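Progress report for September
Project: Durnstead work rooms, supported by the Zusadby fund

In this period we continued the clearing and sorting of the rooms in Durnstead. From the grant we have spent 1407 until now, and 594 of this went for shelves and storage boxes. The Saavedra room is finished and it is in use again from the morning until the evening.

The second room is going more slowly. Small things collect on the light work surface during the day, and many items still stand lower down in the room without a fixed place. We decided to sort first the cables, bags and writing things, and only after this to order more boxes.

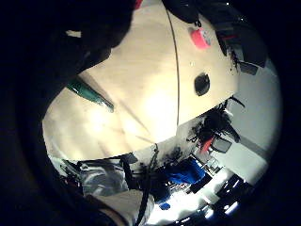

For this work we ask to keep the remaining 374 for the next period. We would like to buy hooks for the wall and labels from Jimenby, who gave us a good price also the last time. The delivery needs around 5 weeks, so we would be thankful for an early answer.

The list of old items for giving away is not ready yet. We will send it together with the receipts in the next report.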